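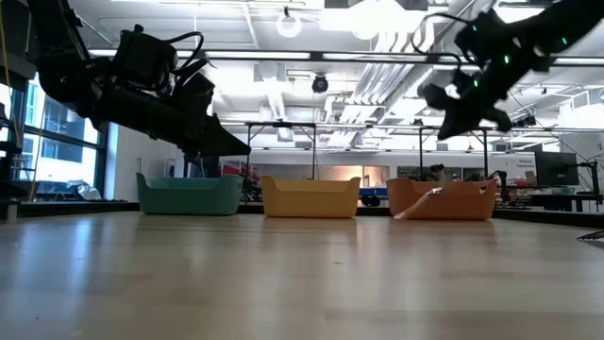 4. Where the backstory is placed

4.1 Material and procedure

The stories in this section come from Kernadport, a website on which amateur writers publish short fiction in English and comment on the work of each other. We took all stories which were posted in answer to the weekly prompts of one year and which stayed under the length limit of the site. After we had removed the double postings and the texts that were clearly poems, the corpus contained 615 stories. The last download was made on Aug 22, 2025. Some stories have been changed by their writers after this date, and we did not follow these changes.

By backstory we understand every passage that tells of events before the first moment of the main action. The passage must have at least one full sentence. A short phrase such as "her late husband's coat" gives the reader some knowledge of the past, but we did not count it, for the reason that almost every story has many such phrases and the readers in our pilot study could not agree on them. A memory which a character tells in direct speech was counted as backstory only if the other characters in the story do not answer to it. This rule may look strange, and we return to it in 4.4.

The marking was done in Fludon, in which the reader selects a passage and gives it a label from a closed list. There were four readers, all of them advanced students of literature. Each story was read by one of them, and 70 stories were read by all, so that we could compare their decisions. Where they did not agree, the passage was discussed in a meeting, and the label which came out of the discussion was used. Most of the difficult cases were stories in the present tense, where the change to the past is easy to see but the time of the past event is often not given.

4.2 The interrupted opening

The most frequent pattern in the corpus is what we call the interrupted opening. The story begins in the middle of a moment which is already unpleasant for the main character: a wrong word at a dinner, a card that is refused at the till, a door which is opened too early. After one to three paragraphs the writer leaves this moment and tells how the character came to it. The main action is then taken up again at the point where it was left, often with a repeated word or with the same gesture.

Handbooks for beginners usually recommend this pattern, and the comments on Kernadport show that the members know the advice well. "Start as late as you can" is a phrase which appears under many stories, also under those that have already done so. The comments are less clear about the second half of the task, the return. In our material the return is the place where the stories differ most. Some writers need only one sentence. Others never come back to the opening moment, and the story ends inside its own backstory. Our readers at first marked such endings as mistakes, but on a second reading they found several where the open ending seemed to be intended.

We also looked at what fills the interrupted moment. In the stories that received many comments, there is nearly always a second person who sees what is happening. The witness may be a stranger, and may do nothing more than look. Objects alone do not have the same effect. A row of plastic storage bins on a table, as in Figure 4, could be described for half a page without the reader asking what happened before; as soon as a character is ashamed to be seen next to them, the question is there, and the backstory has something to answer. This agrees with the observation in section 3 that descriptive openings are followed by backstory later, and that the backstory is then shorter.

4.3 The slow opening

In the second pattern the backstory comes first. The story starts with a habit or a family rule, told in the past perfect or with "always" and "every", and the main action begins only when the habit is broken. A typical first sentence names two persons and something they do together each year in May. The reader knows from the form of the sentence that this year it will go differently.

The slow opening is often criticised in the comments, mostly with the word "telling". We are not sure that the criticism is fair. When the slow opening is short, our readers found these stories easier to follow, and they remembered the names of the characters better when we asked them at the end of a session. When it is long, the effect disappears. The longest slow opening in the corpus takes up more than half of the story, and all readers wrote in their notes that they had been waiting for the action to start.

A special group are 11 stories from the prompt series Saber, in which the first line was given by the site and had to be used without change. The given line was a habit sentence, so all of these stories have a slow opening by force. It is interesting to see how the writers try to escape from it. Several put the given line in the mouth of a character, and one makes it the title of a letter that is read aloud. We have kept these stories in the corpus but we do not use them when we compare the two patterns.

4.4 Limits of the analysis

The rule on direct speech, mentioned in 4.1, has removed a number of passages that a normal reader would call backstory without any doubt. We made the rule because a told memory which is answered becomes part of the present action: the listener can be angry about it or not believe it. With a wider definition, the slow opening would probably become more frequent, as many stories begin with a conversation about the past.

A further limit is the site itself. Writers on Kernadport see the stories of the others before they post their own, and a pattern which was successful in one week may be copied in the next. We compared our results informally with two issues of the online magazine Flidine, where an editor selects the texts. The interrupted opening is common there too, but the return to the first moment is usually shorter and the repeated gesture is rare. The material is too small for a stronger statement. In section 5 we look at the verbs with which the return is made.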